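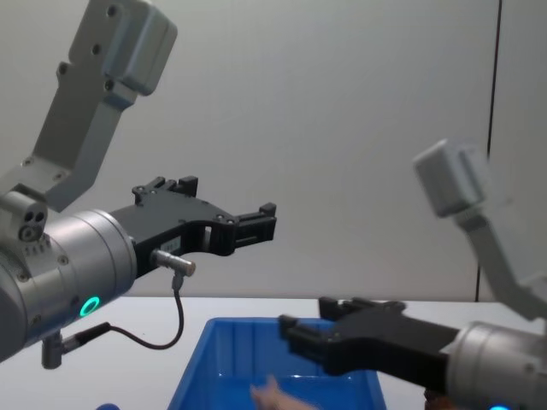 How to test a two-arm cell on toy pickup

Clearing small items into a bin is a useful first chore for judging whether a two-arm setup is ready for household work. The procedure below assumes parallel grippers, a fixed table and a open-topped plastic bin. Allow 55 minutes for a full run, including calibration.

1. Home both arms and open both grippers. Check that each gripper cable has slack through the full wrist rotation. A cable that pulls tight at one end of travel will trip the force limit and spoil the run.

2. Set the bin between the arms, within reach of both. Record the rim height in the planner. Set the release height above the rim, measured from the fingertips.

3. Define a shared zone over the bin and let only one arm enter it at a time. Start at low speed. Keep hands out of the bin whenever motion is enabled.

4. Place the toys on the table. Mix hard shapes with soft or furry ones, and leave gaps wide enough for an open finger.

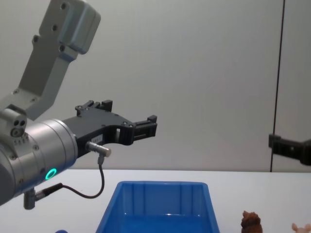 5. Run each item 3 times from different starting angles. Log a pick as failed if the item slips, drags or lands outside the bin. Do not reset an item by hand and count the second try.

6. Repeat with the bin shifted toward one arm. Most planners handle the centered case well and lose time here.

Reading the log

Shufen Qin ran this procedure on the Stekum controller in October and recorded 2704 attempts, of which 2665 ended in the bin. Those numbers cover toys laid out with gaps. Piled toys were not tested, and a child's floor is mostly piles. A person also still chose the items, placed them and emptied the bin.

On current evidence, sorting spaced objects from a table is workable. Tidying a room is a separate problem, and this test should not be quoted as proof of it.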